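3.2 Where people vote, and how they get through the door

We had planned to spend most of our time in Nimcombe on the ballot itself, but the people we talked with kept steering us back to the buildings, and after a while we were glad to be steered. The town has 16 polling places, and for a mayoral race that went to a runoff, every one of them had to be opened and staffed twice. Turnout fell between the two rounds nearly everywhere, as it so often does, yet it fell hardest in Suko ward, where voting had been moved to a new hall between rounds with very little warning. We mailed a short survey to 200 registered voters in that ward and heard back from 90 of them, a better return than we had dared to hope for, and many wrote long, friendly notes in the margins (we read them all, and enjoyed them).

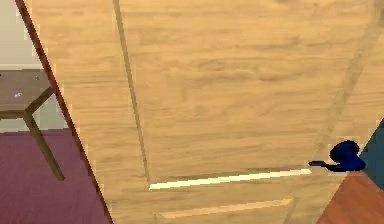
Figure 2. Paneled door with a wood-grain finish, close view (computer rendering).

What came through most strongly in those notes was how much of voting is habit. People in Suko had gone to the same school gym for years, often on the way home from Saturday shopping, and several told us they went there again for the runoff, found it locked, and meant to look up the new address later. Garrido ward makes a useful comparison here, being close to Suko in size and in the age of its voters, and its polling places stayed put. Drop-off there was noticeably smaller, although we would be careful about reading too much into one pair of wards, particularly as the Garrido candidate for council was still campaigning hard right up to the second round.

We also looked at the voter lists kept in Sevex, the town's registration system, to see whether the change-of-place notices had gone out on time. Most had been mailed in the last week before the runoff, and we return to that question of timing in Section 4.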